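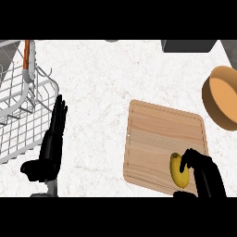 Shamim Jadoon would like everybody to stop deleting their keyrings, please. The message went up on the Cloltusach users list at 7 in the morning and had grown a very long tail of replies by the time I'd had breakfast, most of them from people whose laptops had woken up and refused to install anything at all.

If you run Cloltusach and you've left it alone over the holidays, you're probably about to join them. The old package signing key expired in January, as planned, and the new one was meant to land on everybody's machine well ahead of that, inside an ordinary little keyring update. Plenty of us got it and never noticed. But if your last update was before the new keyring package was published, Vass (the package tool, for anyone reading from another distro) looks at the fresh package list, sees a signature it has never heard of, and stops dead. The new key is in a package signed with the new key. You can see the problem.

I hit it myself on the old desktop in the spare room, the one I only switch on to scan things. Vass told me, and I'm quoting the whole of it, "database core: trust unknown, aborting". No hint, no link, nothing about keys. I did what any sensible person does and ran it again. Then I ran it with sudo, even though I'd already run it with sudo. Then I went looking on the list and found Shamim's post, and I'm very glad I did, as my next idea was going to be the keyring folder.

The thing about the keyring folder is that deleting it used to be decent advice! There's a forum answer from years back that says to wipe it and let Vass rebuild it from scratch, and it's still the first result in any search. Under the old Vass that worked nicely. Under the current one the rebuild pulls its starting keys from the installed keyring package, so on a stale machine you wipe the old keys and get the very same old keys back, minus any third-party ones you'd added by hand. So you've lost your Brirkham key, or whatever else you had in there, and you're no closer to an update. A few people on the list had also turned signature checking off altogether to get through, then forgotten to turn it back on. Please go and look at your config if that rings a bell.

What does work is fairly painless. The project has put out a bridge package, a copy of the new keyring signed with the old key before it expired, and it sits by itself in a folder called bridge on the main mirror. You download that one file, check it against the fingerprint on the project's news page, and install it locally with Vass. After that a normal update goes through. On my desktop it pulled down 751 packages, which tells you how often I scan things, and the only complaint at the end was a new config file for the print service that I'll get to one day.

Two wrinkles, both of which I found the slow way. If your clock is wrong, the old signature won't check out, and you'll get exactly the same error as before with no sign that the cause is different. My spare room machine has a dying battery on the board and thought it was several years ago, so I had to fix the time first. The other one is that Vass keeps the bad package list in its cache and will cheerfully go on rejecting it after the key is in place. Clear the cached lists (only the lists, you can leave the downloaded packages where they are) and ask for a fresh set.

Naheed Lodhi, one of the people looking after the keyring package, posted a longer explanation in the afternoon and was pretty frank about it. The overlap between the two keys was supposed to be a good deal longer. The new key was generated on schedule, but the package carrying it sat in testing while everybody was busy with the compiler rebuild, and it only moved to the stable repo when someone happened to ask after it. "It wasn't blocked by anything. It was just sitting there looking finished," Naheed wrote. The bridge package was a late thought, signed in the final evening the old key could still sign anything, and I think we can all be grateful for that late thought.

The rebuild itself is the other half of the story. Cloltusach re-signed 2310 packages with the new key in one go, and the mirrors have been catching up at different speeds ever since. The Garberg mirror, the one a lot of us down this way are handed by default, was still serving a mix of old and new signatures when I tried it. So you might do everything right, get your bridge package in, start the update and have it fall over partway through the download with a complaint about one random library. Your machine is fine. Comment out Garberg, use the main server for the time being, and try again. Naheed's post says 516 of the packages there were still waiting to be refreshed at lunchtime and that the number was dropping, so it may well be sorted by the time you read this.

I should say something about Brirkham as well, as half the replies on the list are about it. Brirkham is a third-party repo with its own key, and that key hasn't changed and hasn't expired. If Vass is moaning about Brirkham, you've either wiped your keyring (see above, sorry) or you're on an old copy of their setup script that borrowed the Cloltusach key for its own package list. The Brirkham folks have fixed the script and say running the new version over the top of the old one is safe. I've done it on my laptop and nothing caught fire. It did reset the order of my repos though, so Brirkham ended up above the stock ones and wanted to replace my perfectly good media player with its own build. Have a squiz at the order before you say yes to anything.

There's been a fair bit of grumpiness about all this, and I get it. One bloke on the list lost an evening to it on his mum's laptop, over the phone, reading out fingerprints a letter at a time. Another reply made the point that a rolling distro more or less tells you to update often, and that anyone who leaves it for months is asking for it. I don't love that argument. People go away, people get crook, people have a spare room machine for the scanner. A key change is the one sort of update where you really do want the slowcoaches looked after, because they can't be fixed from the other end afterwards.

On the bright side, a few changes are already in the works. Shamim has a patch up for Vass that swaps the error for something a human could use - it names the key it was looking for, says whether the one you've got has expired, and prints the address of the news page. It also checks the system clock against the date on the package list and says so if they're miles apart, and I could have kissed my screen when I read that bit. The patch is small and the early comments are friendly. There was some back and forth over whether an error message should have a web address in it at all, given that addresses move, and the compromise looks like being a short one that the project promises to keep alive.

Naheed is also proposing that the bridge package become a permanent fixture, built at the same time as each new key and not on the last night. And the release checklist gets a new line saying the keyring package goes to stable on a fixed date, whatever else is going on. The next key is due to be generated in 22 months, so there's a decent run-up this time. A couple of people asked for a timer that refreshes keys in the background, the way some other distros do it. That one got a cooler reception, mostly from people who don't want their machines phoning home without being asked, and it seems to have been parked for now.

For anyone doing a fresh install, the current installer image still has the old keyring on it. It'll boot and it'll partition your disk, then it'll fall over at the point where it fetches the base system, and I gather that's an exciting moment to find out. A new image is being built. Until it's up, you can open a terminal in the live session, install the bridge package there, and then start the installer, and it'll carry on happily. The install guide has been updated with those steps, about halfway down the page under the networking bit.

Oh, and if you did delete your keyring folder before reading any of this, it's not the end of the world. Let Vass rebuild it, put the bridge package in, clear the lists, and then add your third-party keys again one by one from wherever you got them the first time. Shamim is answering questions on the list and has been very patient with all of us. Post the full error and the date your machine thinks it is, and don't send photos of your screen.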